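Week 2 handout: Reading a demonstration
Notes to go with the visit to the Wumham open day
Prepared by Chantelle Jacobs

Read these before the tutorial. They cover what we were shown, what we were told, and where the two parted company. If you missed the bus you can still do the written task at the end, but borrow somebody's notes first.

1. What the visit was for

Wumham opens its workroom to students and local businesses once a year. The pitch is that robots will soon pick up small household things as well as we do, and that the way to get there is to have people do the picking first, with hand-held grippers that record what the hand does. The recordings then train a program that drives a robot arm. The program is called Drivari. The arm it is meant to drive was not part of the program on the day, which should have been your first note.

I have been going to open days of this sort for a good while and I come away with the same question each time. Who did the work I just watched? At a hand-held gripper table the answer is a person. The fingers are the machine's, but the eyes, the judgement and the patience belong to whoever is holding the handle. A tidy pick by a trained operator tells you the fingers can hold the thing. It tells you very little about what Drivari would do with it.

2. What we were told

Josefina Navarrete gave the opening talk and took questions afterwards. She was more careful than the brochure, and I'd ask you to keep the two apart in your write-ups.

From the brochure: 2,637 recorded picks to date, "across everyday settings".
From the talk: most of those were made at tables, in two rooms, by the same small group of operators.

From the brochure: 82 per cent success.
From the talk: that figure is for objects the program had already met in training. Asked about new objects, she said they had a number but weren't ready to share it. Fair enough, but then the brochure should say so.

A success rate with no mention of what was tried, how often, and who decided it counted is close to useless. Does a cup picked up on the second go count as a success? What about one that is lifted and then dropped? Somebody in the back row asked this and got a decent answer (second goes count, drops don't), which is more than I've had at other places.

3. Terms you'll need

Demonstration. Two meanings, and the field slides between them. One is a show for visitors. The other is a recorded example that a program learns from. On the day we got both at once, and you should say which you mean every time you use the word.

Marker block. A cube with black-and-white patterns on its faces. A camera that can see the patterns can work out where the block is and which way it's turned. If a sleeve or an elbow gets in the way, that is lost for as long as the block is hidden.

Fingertip. The soft part that touches the object. Soft tips forgive a bad approach. Much of what looks like skill in a gripper is rubber.

Teleoperation. Driving a robot from a distance by hand. Hand-held grippers are not this, as there is no robot at the other end while you work.

4. At the table

The gripper table was the best part of the day and I'd sooner have spent the whole visit there. The station used two grippers, one to a hand. Operators work through a list of short tasks and each try is saved with a start and a stop. Our group was given over 3 tries' worth of watching, depending on where you stood, and those at the back saw mostly shoulders.

Some things to think about as you go over your notes.

The operator looks at the object directly, with two eyes and a whole body to lean with. The program gets what the cameras on the tool get. Think about how much of the target is hidden by the fingers themselves just when it matters most.
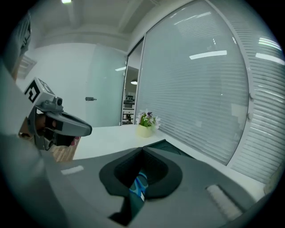
Page last modified: Friday, January 17, 2020

From behind the fingertips, the bright blue object shows only through the narrow opening between the two black pads. You can make out curved, looped strips and a small white patch, and I would not care to say more than that about what it is. The other gripper, held up to the left, has its marker block tilted with two patterned faces showing. Now look at what else gets into the view. There's a potted flower arrangement at the back of the table and a large glass partition with light bouncing off it. A person ignores all that without trying. Whether a program has learned to ignore it, or has quietly learned to rely on it, can't be settled by watching a good operator. Ask for the same task in another room, under other lights.

5. The comparison with Sandhu and Kullari

A slide in the talk put Drivari beside two other systems, Sandhu and Kullari, and had it well ahead of both. Treat this with care. The three were tested on different objects, and the Kullari result came from 176 tries against a much longer run for the home side. Nothing dishonest was said. The chart was drawn so that you wouldn't ask, and the small print was in grey.

I did ask whether the other two groups had been invited to run their own systems. They hadn't been, though Ms Navarrete said she would welcome it.

6. Written task

Two pages at most, handed in at the start of the next tutorial.

Choose one claim made during the visit, either spoken or printed. Write it out in the exact words used. Say what you saw with your own eyes that bears on it. Then describe a test that could show the claim to be wrong, using equipment you would expect Wumham to have already.

Marks are for the test. Praise for the hosts earns nothing, and neither does sneering at them. Last December's class lost a lot of marks on the second of these.

If you took your own notes at the table, attach a copy. Rough handwriting is fine provided I can read the numbers.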